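Stadik Retelling Kit: a review after one summer of use

The Stadik Retelling Kit is a boxed set for writing new versions of old fables. It's sold for ages nine and up, to families and to small writing groups. I bought mine at full price and used it at home with two kids and in a library writing club over the summer.
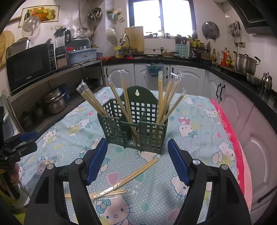
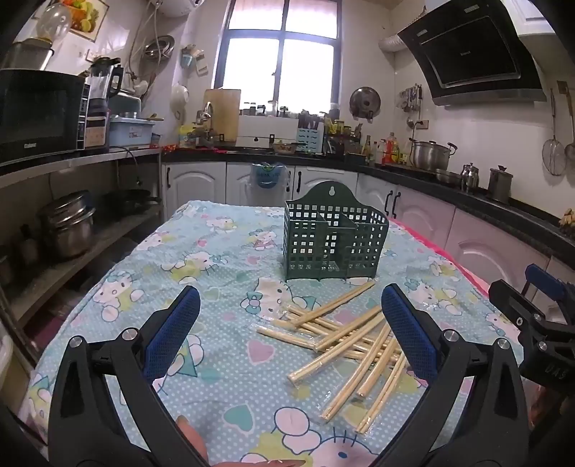
Maureen Talvik

The kit comes from Nuvia, who also make the Drutau poetry box. I reviewed Drutau a while back and didn't much like it. It had too many pieces and too little to write about. Stadik is a better product. It has problems, and I'll get to those, but if you only want to know whether it gets kids writing, it does.

What you get

The box holds a paperback of source fables, a set of 14 cards, a pad of planning sheets, a spinner, and a guide for the adult. The paperback has the fables you would expect: the fox and the grapes, the ant and the grasshopper, the boy who cried wolf, the lion and the mouse, the crow with the pitcher. Each one is told very plainly, mostly on a single page. I thought that was dull at first. After a few weeks I saw the point of it. The plain version leaves plenty of holes, and the kids want to fill them.

The cards are the main part of the kit. Each one gives you a single change to make. Some examples from my set:

Tell it from the side of whoever lost.
Start the day after the fable ends.
The narrator is lying about one thing.
Keep the plot, but throw out the moral and find another.
Somebody watched the whole thing from a tree.

You pick a fable, draw a card, fill in a planning sheet, and write. The spinner gives you a tone (grumpy, proud, sleepy and so on). It's meant to be used before the card, but we ended up spinning it last, and that worked better for us.

The planning sheets

I expected to throw these out. Most planning sheets for kids are a row of boxes marked beginning, middle and end, and the kids fill them with one word each. The Stadik sheets ask odd little questions. What does your narrator want people to think? Who would disagree with this story? What did the old version leave out? My younger one, who usually writes three lines and stops, filled both sides.

The pad does run out. It's printed on both sides and you can't buy refills on their own, only as part of a bundle with a second paperback. I copied ours on the home printer once we were down to the last few. The lines are pale gray and came out faint, so I went over the first copy with a pen and then copied that one.

How long the stories should be

The guide says to aim for 800 words. For a nine-year-old I think that's too long, and for a twelve-year-old with a good idea it's too short. The longest one we got in the club was 1,367 words, a version of the ant and the grasshopper told by the grasshopper's landlord. It could have been trimmed, but I wouldn't have wanted to be the one to say so to the writer. The shortest was a single paragraph from the sour grapes, and it was one of the best.

I would ignore the word count. The guide also has a "stretch goal" of nearly 2,000 words for older writers. I don't know who that's for. A fable that long stops being a fable, and the cards don't give you enough material to hold it up. If you have a teenager who wants to write something that size, let them, but this box isn't going to help them much past the first couple of pages.

The paperback

There's something to know before you buy. The kit is sold with one of two paperbacks. The standard one has Nuvia's own retellings. The other is the Cifuentes edition, which costs more and has a longer set of fables with notes on where each came from. I have the standard one and borrowed the other.

The Cifuentes edition is the better book. The language is a bit richer and there are fables in it I hadn't read before, including a good one about a heron who won't settle for small fish. The notes are short and clear. But the kids in the club did not read the notes, and they picked the same six or seven fables they knew already. A retelling is more fun to write when the people listening know the original. For that reason I'd say the standard book is enough for most homes. If you're a teacher, or you just like fables yourself, pay the extra.

Both have the same weak binding. Ours lost the page with the lion and the mouse by the end of July, and it now lives folded up inside the lid of the box.

What worked

The "whoever lost" card is the best one in the set, and I'd almost buy the kit for that alone. Every kid who drew it had something to say. Kids have strong feelings about fairness, and fables are pretty unfair when you look closely. The grasshopper is left to starve for playing music. The crow drops her cheese and gets a lecture. Once a writer starts arguing on behalf of the loser, the voice comes on its own, and you stop hearing "I don't know what to write."

The lying narrator card was harder. The younger ones took it to mean that the narrator should say silly things, so we had a fox who claimed to be a helicopter. That's fine, and it got a laugh. The older ones got what it was asking for. One wrote the wolf's side of the boy who cried wolf, and you could tell by the end that the wolf was leaving out the sheep.

Reading aloud is built in. The guide says to finish every session with it, and it gives the listeners one thing to listen for, such as the spot where the new version first breaks from the old. I liked this a lot. It gave the quiet ones something to say afterward that wasn't just "it was good."

What didn't

The spinner is poor. The arrow sticks, and on ours it landed on "proud" far more than it should have. We wrote the tones on slips of paper and drew them out of a mug.

The "new moral" card needs work. Kids treat it as a test with a right answer. I had several stories that stopped dead in the last paragraph so the writer could announce a lesson, usually about being kind or trying your best. The guide doesn't warn you about this or offer any help. What I did in the end was ask them to write the moral on the planning sheet and then leave it out of the story. Some of them still snuck it in.

The guide itself is too long for what it says. The first pages are all about why fables matter. I would have swapped those for two or three finished stories by kids of different ages, so that an adult who hasn't done this before knows what a normal result looks like. As it is, the only sample was clearly written by a grown-up, and it made one of mine feel bad about hers.

And the box is too big. You could fit everything into something half the size. It won't stand upright on a regular shelf, so ours lies flat with other things on top of it, and then it takes some effort to get out.

Home or group?

It works with one child, but you should expect to write alongside them. I did, and my version of the crow and the pitcher was received politely. With two or more it gets better, since they can take the same fable with different cards and compare. In the club we had the best sessions when everybody did the same fable. Hearing the hungry fox five ways in one evening is more interesting than it sounds, and nobody's came out like anyone else's.

Allow more time than the guide suggests. It gives you 40 minutes for the whole thing. We needed that just for the writing, and then reading aloud on top.

Is it worth the price?

You could make a homemade version. Print some fables, write your own cards, and you have most of it. I said the same about Drutau, and there I'd tell you to go ahead and do that. With Stadik I'm less sure. The cards are well thought out, a few are better than what I would have come up with, and the planning sheets are good enough that I've used them for stories that have nothing to do with fables.

I'd buy the standard version again. I'd skip the refill bundle unless you want the second book anyway, and I'd copy the planning sheets on the first day, while you still have a clean one.

Rating: four out of five. It would be higher with a working spinner and a book that holds together.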